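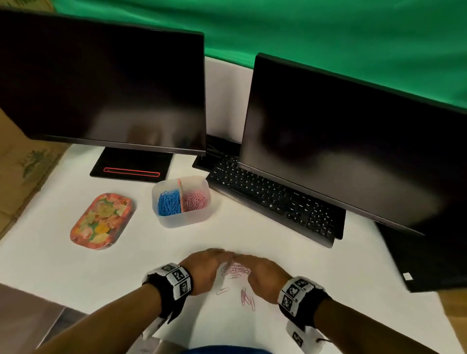 *During a take, hands gathering the pink clips. Wrist tags on both arms.*

**Hand demos: loose paper clips, tracking drops when hands are close together**

Recording hand demos for a sorting task, blue clips one side of the divider, pink the other. Using the Sament wrist bands with the printed tags. Fine when my hands are apart. As soon as I cup them to scoop up a pile the right wrist jumps all over the place, sometimes swaps with the left. 421 takes so far and I've had to bin 100 of them. Is it the tags, the desk, or me? Would I be better off doing it by remote control with the Virness arm?

---

**Answer 1** (accepted)

Had the same. Check these first:

- Strap ends. Yours are hanging down. Tape them flat, a dangling bit can flap across a tag mid-scoop
- Same tag numbers printed on both bands? Would explain the swap. Reprint one set
- Exposure. Your hands are a bit blurred, so are the tags probaly. Shorter exposure, more light
- Elbows out a little so the tags face the camera more

Don't bin the bad takes yet. Seltidell can fill gaps of up to 5 frames, if I remember right the setting is under Repair. Won't fix a swap though.

Remote control for loose clips is miserable, they tangle. I'd stick with hands.

---

**Answer 2**

turn the monitors round, shiny screens always cause trouble

---

**Answer 3**

Not sure about the monitors, they look off to me. Agree on exposure.

Will add: gather with one hand and hold the other still. Slower, but the arm has to copy it later and two hands that close is asking for a collison. We did 2,000 takes that way on the Economou rig, hardly any swaps. Do a few by remote control at the end if you want to compare.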